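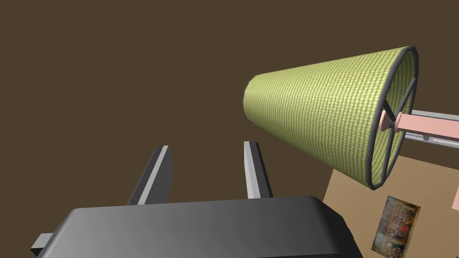
Vista de la cámara de muñeca en el simulador: pinza abierta, junto a la pantalla de la lámpara

Foro Jiseck > Robótica educativa > Proyectos de estudiantes
Tema: Tarea final del curso: agarrar dos cintas VHS a la vez

pinza_torcida
Mensaje 1

Buenos días a todos. Escribo desde el curso de manipulación simulada de Skurkesov. El español no es mi primera lengua, pido disculpas por los errores que seguramente voy a hacer.

Nuestro grupo tiene que entregar en septiembre un controlador para la habitación virtual que nos dio el profesor. La tarea es tomar un par de cintas de vídeo, las dos juntas en el mismo agarre, y llevarlas a otro punto de la habitación. La pinza es de dedos paralelos. Trabajamos con Mota para la planificación y el equipo se llama Drurgate.

He puesto la vista de antes de agarrar para que se entienda mi primera pregunta. En esta posición los dedos no sujetan nada y la pantalla verde amarillenta está muy cerca del dedo derecho. Nuestro planificador trata la pantalla como un cono macizo, y por esta razón rechaza muchos caminos que a mí me parecen buenos. ¿Es correcto usar una forma de colisión tan simple? ¿O debo usar la malla completa, con los alambres y el tubo rosa?

La segunda pregunta es sobre la fuerza de cierre. Con un objeto solo no tenemos problema. Con 2 cintas, la de fuera gira un poco respecto a la otra cuando la muñeca acelera.

roble_seco
Mensaje 2

Hola y bienvenido. Cono macizo para planificar, malla completa para comprobar al final. Con la malla en cada paso vas a esperar mucho tiempo. Nosotros lo hicimos así el curso pasado y el profesor lo aceptó sin comentarios.

Lo de las cintas que giran es rozamiento. Sube el coeficiente entre cinta y cinta.

tuerca88
Mensaje 3

No estoy de acuerdo con el segundo consejo. Si subes el rozamiento cambias el mundo para que tu controlador parezca bueno. En las bases del curso pone que los parámetros físicos de la habitación no se tocan. Lo que sí se puede cambiar es el perfil de velocidad de la muñeca y la altura del agarre.

¿A qué altura las coges?

pinza_torcida
Mensaje 4

Gracias a los dos. Tienes razón, tuerca88, he vuelto a leer las bases y está prohibido tocar los materiales.

Las cogemos abajo, de pie, con los lomos a un lado. Queda dentro del agarre más o menos el tercio inferior y lo demás sobresale.
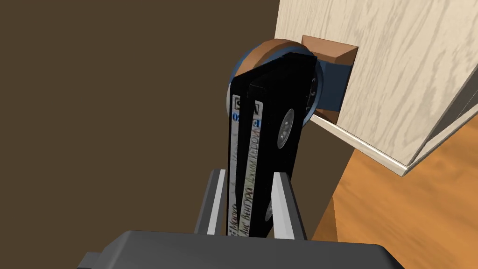
Elegí esta altura porque al otro lado tenemos el mueble de madera clara, y con un agarre más alto el cuerpo de la pinza pasaba demasiado cerca de su borde. Pero comprendo que así el peso de arriba hace palanca. He medido el giro en 151 intentos y casi siempre aparece en la primera mitad del movimiento, cuando la aceleración es más grande.

roble_seco
Mensaje 5

Retiro lo del rozamiento, no recordaba esa norma. En nuestro año no estaba, o no la leímos.

De todas maneras, yo no subiría el agarre. Si el camino cerca del mueble es estrecho, vas a cambiar un fallo pequeño por un choque. Baja la aceleración y ya está.

tuerca88
Mensaje 6

Bajar la aceleración cuesta tiempo y la nota también cuenta el tiempo. Yo subiría el agarre un poco y movería el punto intermedio para alejarlo del mueble. Son dos cambios, pero se prueban en una tarde.

pinza_torcida
Mensaje 7

He probado las dos cosas. Cada prueba son 1000 intentos con la posición inicial al azar, y las dejé funcionando por la noche.

Con menos aceleración el giro casi desaparece, pero el movimiento es lento y perdemos puntos. Con el agarre más alto hay menos giro y algunos choques con el mueble, como dijo roble_seco. La mezcla de las dos cosas me da por ahora el mejor resultado. En total llevo unos 2793 intentos guardados, contando los que hice mal al principio.

Me queda otro obstáculo, el reloj. Tiene un aro grueso y un soporte que sale hacia un lado, y en mi modelo de colisión solo existía el disco.

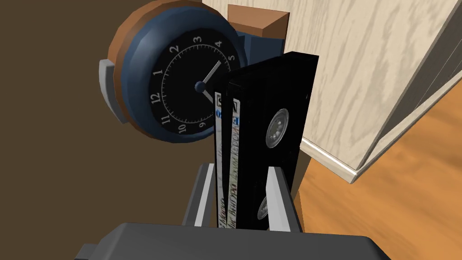

Las dos cintas en la pinza, delante del reloj; el soporte gris asoma a la izquierda

tuerca88
Mensaje 8

Para el soporte pon una caja aparte, unida al disco. No agrandes el disco entero, que entonces pierdes espacio por el lado de las cintas.

roble_seco
Mensaje 9

En esto sí coincidimos. Añade también el bloque pequeño de madera que hay detrás. Nosotros lo olvidamos y lo descubrimos el día de la entrega, a las nueve de la mañana.

pinza_torcida
Mensaje 10

Ya están puestas las dos cajas. Esta noche repito la prueba con la mezcla y mañana subo la tabla con los tiempos. Si alguien tiene el perfil de velocidad en forma de S para Mota, le agradecería mucho que lo comparta, porque el mío lo escribí yo y no me fío de él.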